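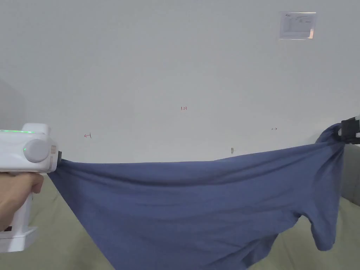 Ollimley has published a revised folding and handling standard for knit garments, covering T-shirts, polo shirts and light sweatshirts sent through its laundry and repacking service. The standard replaces the November draft and applies to all client accounts, including Skoto and Lindsay. Its longest section concerns the first step after sorting, in which the garment is held up at two points and spread before it is laid on the table. A blue T-shirt stretched between two holding points shows the wrinkle pattern the section deals with: diagonal lines running out from each gripped corner, with shallow folds across the middle. Under the standard, these lines are to be smoothed by hand from the center outward before the first fold is made.

The revision follows a trial on 2000 garments, of which 586 were returned to the table for a second fold under the earlier method. Most of the returns were traced to a sleeve that had doubled over on itself before folding.

"The old text told people to lay the shirt flat and left it there," said Rhona Purves, head of garment care at Ollimley. "The new text says where to hold it, how much slack to leave along the top edge, and when to check the sleeves."

Sleeves are now checked twice, once while the garment hangs and once on the table. Tension is to be released before the garment is lowered. Ribbed collars are excluded from the holding points.

Finished pieces are packed in Jilla cartons, collar end up, with no tissue between layers. Carton labels are unchanged.

Client accounts will receive the standard with their next delivery note. Questions on existing orders should go to Ruairi Hepburn, account services. Press inquiries are handled by Senga Imrie.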